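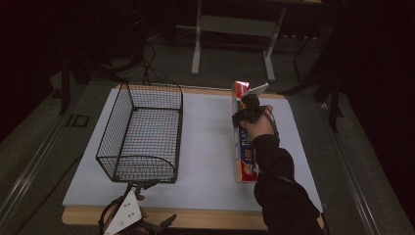
Ticket: Plastic wrap box won't sit in the mesh basket, cutter end keeps catching
Opened by: Kerstin Fagerlund
Category: Kitchen / drawers and storage
Status: Solved (by me, mostly)

What's going on

Hi all! So I have the black wire mesh basket from the Hisero drawer set, the rectangular open one, and I'm trying to make it the home for all the long skinny boxes in my kitchen. Foil, parchment, sandwich bags and the big red box of plastic wrap (the 100 one). I put the basket and the wrap side by side on the white board on my table so I could think about it without half the kitchen in the way, and on the table it all looks so simple.

Then I load it up and put it in the drawer, and the trouble starts. The wrap goes in fine. But when I pull the box out one-handed, which is how I always do it because the other hand has a bowl in it, the corner of the cardboard snags in the mesh. Then the whole basket slides forward and everything else comes along for the ride. I've torn the flap on one box already and I'm not keen to do it again!

The drawer is the Ljungberg, the wide one under the counter. It's 6 inches deep on the inside, so height isn't the problem.

What I've tried so far

Attempt 1. Turned the wrap around so the cutter edge faced the wall of the basket. Worse. The teeth found a wire right away and I had to wiggle it loose.

Attempt 2. Stood the box on its end in the basket. It looks very smart, like a little bookshelf, and then the drawer won't close. I should have seen that coming.

Attempt 3. Put the wrap on the bottom and the bags on top. No snagging, but now I have to move the bags every single time, and I use the wrap way more than the bags. Lasted one dinner.

Attempt 4. Folded dish towel under everything. This helped with the sliding, I'll give it that, but the towel bunches up at the back and the box ends up sitting on a slope.

Reply from the Hisero help desk

Thanks for the details, Kerstin. Could you tell us if the basket moves when it's empty and you push it with a finger? Also, is the drawer bottom bare or lined? We'd suggest trying a grippy liner under the basket first, and something smooth inside it along the side where the box rests.

My reply

Yes, it moves if I so much as look at it. The drawer bottom is bare and pretty slick (I wax it, old habit from my mother, she waxed everything). I have part of a roll of Vustov liner left over from the bathroom cabinet, so I'll cut that tonight and report back.

Update, the next evening

Okay, much better! I cut the liner a bit smaller than the basket so it doesn't show and put it flat on the drawer bottom. Basket stays put now. I gave the drawer a good yank – nothing moved.

The snagging was still there though, so on to the second half. I took the lid of a flat cardboard shirt box, cut a strip 4 inches wide, and folded it lengthwise into an L. One side lies on the basket floor and the other stands up against the mesh. The wrap box slides along that like it's on a rail. Took me 20 minutes including hunting for the good scissors, which were in the garage for some reason.

I also rubbed clear tape over the corners of the wrap box so they won't fray. I don't know if that part matters, but the last box went soft at the corners long before the roll was used up.

One thing that's still bugging me

The cutter. If the box goes in with the teeth facing up, my knuckles brush it when I reach for the foil. I've got them facing the cardboard strip for now, but I expect they'll chew through it sooner or later. Has anybody tried one of those Plusilero slide cutters on a box this size? I'm wondering if it would make the box too tall or too fat for the basket. If you have one, could you measure it with the wrap in?

Reply from the Hisero help desk

Glad the liner did the trick. We haven't tried that cutter in our baskets, so we can't say about the fit. A thin plastic strip, such as one cut from a flexible cutting mat, should hold up longer than cardboard. Okay to mark this as solved?

My reply

Oh, a cutting mat, I have a scratched one I was going to throw out! Yes, go ahead and mark it solved. I'll leave the cardboard in until November or until it falls apart, then swap it for the mat. And if anyone does have that slide cutter, I'd still love the measurements, so please post them under here even if the ticket says closed.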